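January, kitchen table, 9:40 at night

My back is killing me and there's tape residue on my elbow that won't come off with soap, so it must have been sorting day. I promised myself I'd write it down while I still remember where I put everything, because last year I didn't and we spent all of February looking for the good scissors.

Unit 2153 is half done. Half! I didn't think I'd get to write that this month. When I rolled the door up in the morning I stood there with my coffee for a good long while and seriously thought about rolling it down again. Everything Paraschiva and I had shoved in there after the fall toy swap was right up at the front, in a kind of slope, and a bag of dress-up clothes slid out onto my shoes like it had been waiting for me.

Morning

Paraschiva got to Vanalwood before me, of course. Paraschiva Grecu has never been late for a thing in her life and she'd already laid an old shower curtain down in the aisle and started pulling. Her method is to get everything out first and look at it. Mine is to take one thing, deal with it, take the next. We argued about this for maybe five minutes (nicely!) and then did it her way, and I have to admit her way is better when the unit is that full. You can't deal with one thing when the one thing is holding up a stack of board games.

So it all came out. Puzzles with rubber bands around them. The puppet theater, which still needs a hinge. A tub of wooden train track that weighs as much as I do. Four separate tea sets, none complete, though I think between them we could make a decent one for the little kids' table if we don't mind the colors not matching. I don't mind. The kids have never once minded.

I found the felt board! I'd been blaming Vasilică for the felt board since last summer. It was behind the folding chairs with its face to the wall. I texted him right away to say sorry and he wrote back "for what," so either he's very gracious or he had no idea he was under suspicion. I left it at that.

We made the piles: keep for the toy library, send to Rona, wash and decide later. Rona is the thrift shop by the bus station and they're picky, which I like about them. They don't take anything with a missing part, they don't take stuffed animals at all, and they won't take games unless you've counted the cards. Paraschiva counted cards. I did not. I have about as much patience for that as I do for untangling necklaces, and somebody had to carry boxes.

By eleven we could see the back wall. There's a stain on it shaped like a boot that I'd forgotten about completely. It was nice to see it again, sort of.

Lunch

We walked over to Mamo and got soup, lentil for me and the one with the little meatballs for her. They've put the good bread back! For months it's been those dry rolls, and I'd stopped asking. Paraschiva wanted to talk about the shelf order and I wanted to talk about absolutely anything else, so we compromised and talked about her niece's wedding until the bowls were empty and then did the shelf order over coffee.

Here's what we settled, so that I can't pretend later we didn't:

Big things on the bottom. Puppet theater, track tub, the play kitchen if we ever get it back from the church hall.
Games and puzzles at eye level, spines out, like books.
Dress-up on the rail and not in bags. Bags are where capes go to die.
Loose small stuff in the gray metal bins, and the bins get sorted properly this time.

That last one was mine. I've been saying it for ages. The bins are great bins - sheet metal, plain gray, they'll outlive all of us - but because you can throw anything into them, everybody does. Me included. Me especially, if I'm tired and it's raining and I want to lock up.

Afternoon, the bins

Vasilică Preda turned up after lunch with his own stool and a thermos, which told me he meant to stay. He took the label maker (it's an Ido, the old one with the sticky 3 key) and got settled, and I got going on the loose stuff.

I love this part. I know it's meant to be the boring part. But there's something about all those small things with nothing in common except that somebody once didn't know where to put them. You get a toy next to a scrap of something next to a thing you can't name, and they've all been sharing a corner like roommates. I caught myself slowing right down. I'd pick up one piece and think about which kid had carried it around, and then Vasilică would cough, and I'd put it in a pile.

The colors are what get me. Against that flat gray everything looks twice as bright. There's the yellow one in the corner with the bumpy round body and its little bits sticking out at the bottom, some kind of creature, and I'm very fond of it already and would like it noted that I haven't taken it home. There's the dark green block of a thing up against the back. There's the brick-red one, shaped like a bottle, fat and round at one end and going down to a point at the other. And over by the front corner, a crumpled purple piece, dark purple, that I'd call fabric if you made me call it something. Not one of them belongs with any of the others.
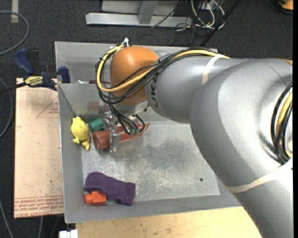
Later, still the bins

What we couldn't agree on was the categories. I wanted to sort by what you'd do with it - pretend food, animals, things for building, soft things. Vasilică wanted to sort by size, because, he says, that's how people put things back. A tired parent with a toddler on one hip isn't going to stop and think about whether a bumpy yellow creature is an animal or a bath toy or what. They'll see small and they'll see a bin that says SMALL.

I hate how much sense that made. I argued anyway. I said a child who wants an animal doesn't want to dig through a whole bin of small. He said children adore digging, it's their favorite part, have you met one. Paraschiva called over from behind the games that she was with me, and then a minute later that she was with him, and then that she'd like us both to be quiet because she'd lost count of the cards and had to start over.

So for now it's 3 bins. Pretend food and kitchen things. Creatures of all kinds, no questions asked about species. And a third one that Vasilică labeled EVERYTHING ELSE before I could come up with something better, and printed twice, front and side, and stuck down hard. I lost that one. The purple stuff and anything else made of cloth goes in the wash bag first, and then we'll see.

The undecided things went on the lid of the track tub, and I'm going to list them here so I don't have to carry them around in my head:

A wooden circle with a hole in it. Too big for a ring toss, too small for a plate.
One half of a walkie-talkie.
A very nice little brass bell that I think belongs to the puppet theater, though Paraschiva says it came off somebody's bike.
A key. It doesn't fit our padlock, it doesn't fit the cash tin, it doesn't fit the cabinet at the hall. I'm keeping it on my own key ring until I find out. (Don't tell Vasilică, he'd say label it.)
A plastic fried egg with a bite taken out of it, a real bite with real teeth marks, and I can't decide if that ruins it or makes it the best thing we own.

We filled the wash bag right up to the top. I brought it home and it's sitting in the tub now, and the first load is already going around as I write. Doll clothes mostly, and the capes, and one tiny vest with a gold button. Cold wash, inside a pillowcase, no dryer. I learned about the dryer the hard way with the dragon costume and I'm not going to talk about it.

Money, quickly

We've got 800 dollars left from the swap and I'd like to spend as little of it as possible on shelves. Paraschiva has seen a set of metal ones on the community board, used, with all the bolts, and she's calling about them tomorrow. If they're still there we'd have to find somebody with a truck. I said I'd ask my brother. I always say I'll ask my brother. He's going to stop picking up.

I'd much rather put money into new puzzles for the older kids, because the ones we have are either eight pieces with a duck or a thousand pieces of sky. And wipes. We go through wipes like you wouldn't believe.

Evening

Left at five with the light going. We pulled the door down and it closed all the way to the floor, no kicking, no leaning, and the three of us stood in the aisle and looked at it like we'd built it ourselves. Vasilică took a picture of the closed door for his wife. Then Paraschiva remembered her thermos was inside and we had to open it all up again, and it was Vasilică's thermos, and it was on his stool, and he was carrying the stool.

I dropped the Rona boxes off on the way home and they took all but one. The one they turned down was the marble run, two ramps short, so that's riding around in my trunk now with the jumper cables.

Things for next time, while I think of it: hinge for the puppet theater. Batteries, the fat kind. More pillowcases, old ones. Ask at the hall about the play kitchen and don't let them say "soon" again. Bring gloves, my hands are a mess from the cardboard and I've got a paper cut in exactly the spot where you hold a pen. And 2 rolls of tape, because the one in the unit splits down the middle every time you pull it and you end up with a skinny little strip and bad language.

I'd also like to go back to the bins by myself some morning before the others get there. I want to see if I can peel that label off.

Washing machine just beeped. Hanging up the capes and then bed.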